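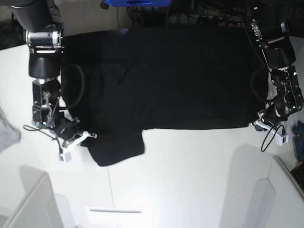
One reader of these pages wrote in to say that dark tops should never be folded on a pale surface, as they pick up every bit of fluff going. We have not found that to be much of a problem at Nulledach, provided the table is wiped first.

Folding the darks, April 2018

A dark garment spread out on the white table. Creases are hard to see in cloth this dark, so we go over it by touch as well.

We sort and fold clothes for the Tralden sale. The last sale, in September, took in around 1,000 items, and 168 of them were plain dark tops. They were the slowest to get ready — mainly because navy and black look the same under the hall lights.

Notes on folding

Lay the top face down and pull the hem straight before doing anything else. Turn both sides in towards the middle, then lay the sleeves back along the body. Fold up from the hem in thirds.

Anything with a stretched neck goes in the rag bag. Faded tops are kept if the seams are sound.

Finished tops are stacked by size and go into the Tomarlow crates, 40 to a crate. Write the size on the short end — the long side is hidden once the crates are on the shelves.

Crates for Tralden are left by the side door.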